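Notebook, Natach bench room
9 December 2024
Job 2281, white top and grey walls

Started on the enclosure first thing. Plan was: wipe down, check the walls haven't crept, decide once and for all about the gap on the right, then write it up so Lợi can order bits. Got through most of it. Lunch at my desk.

Wipe down. Warm water and a drop of washing up liquid, soft cloth, then plain water, then dry cloth. No spray on the top please, whatever is in the Tastero bottle leaves a bloom that you only see when the lights are low, and then you spend the afternoon looking at swirls. Put the bottle back under the sink with a note on it. Two pencil marks near the front wouldn't shift with the cloth, came off with an ordinary rubber. Tape residue near the middle: thumb, patience, bit more warm water. Do NOT use the scraper. Bożena has hidden the scraper anyway.

Walls. Dry cloth only on the grey. A damp cloth leaves tide marks and we did that in June and had to do the lot over. Back wall was dusty along the bottom where it meets the white, soft brush (the 1 inch one, in the jar) run along the line and then the hoover held next to it. Back line looks dead straight by eye and the straight edge agreed.

Side walls slant in towards the back, same as the Rulstead drawing. Myrto asked again if they should be square. No. Stays as drawn, the drawing is in the blue folder and on the shared drive under 3344. Checked both sides for rattle by pushing with flat hand. Left fine. Right has a bit of give at the front end, not much, marked on the sketch.

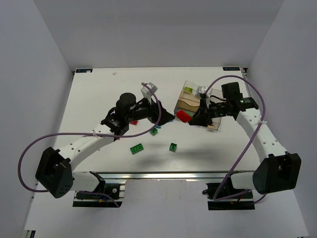

Loukia Nikolaidis
Workshop technician, benches and fixtures

Right far corner. Bit of frame hardware still showing between the white top and the right wall, next to the label. There's a smaller dark piece showing at the left far corner as well, I'd stopped noticing that one. Neither is in the way. But it's a dust trap on the right and small screws go down there, I've fished out enough of them with the magnet on a stick.

Options as I see them:
- leave it, hoover weekly
- grey strip over the gap, stuck to the wall side only so the top can still lift
- nudge the whole right wall in, which means undoing the front fixing and probably redoing the back line as well

Tatu wants the third. I want the second. Tried a bit of folded grey card as a mock up before the wipe down and it sat OK, took it out again as it curled. Needs something stiffer. Will ask Tsoukalas if they have offcuts in a near enough grey, it doesn't need to match exactly but it mustn't be shiny.

Labels. Dark ones, one in each far corner. Right one reads upside down from the front. Left one has the pale patch on it, over the right hand part. Not touched either today. If the strip goes in, it has to stop short of the right label, so whoever cuts it measure from the label edge and not from the corner. I'll say that again to Lợi in person becuase he reads these on his phone.

Question for Bożena: is the label position written down anywhere? I couldn't find it in the folder. If one ever has to come off we'd be guessing where to put it back. I can take measurements tomorow with the steel rule, ten minutes.

Light. Grey walls look flat enough with the overheads on and blind down. With the blind up there is a bright patch across the left of the top until mid morning. Blind down then, and leave it down, the cord is looped round the hook so people stop fiddling with it.

To do
- Tsoukalas re offcuts (me)
- front fixing on right wall, nip up, a quarter turn and no more (Tatu)
- new soft cloths, the white ones not the yellow, the yellow shed (Lợi)
- label measurements into the folder (me, if Bożena says there aren't any)
- replace brush, bristles going
- write the no-damp-cloth thing on a card and put it by the jar

Later, same day. Bożena says no measurements exist. Tatu has done the front fixing and the give has gone, mostly. Still a faint knock if you push high up. He thinks it's the back corner. Didn't have time to look, packing up. Cloths are in the drawer, wet ones on the radiator, someone turn them over.

Strip vs moving the wall still open. Myrto to have a look at the gap and give us a casting vote.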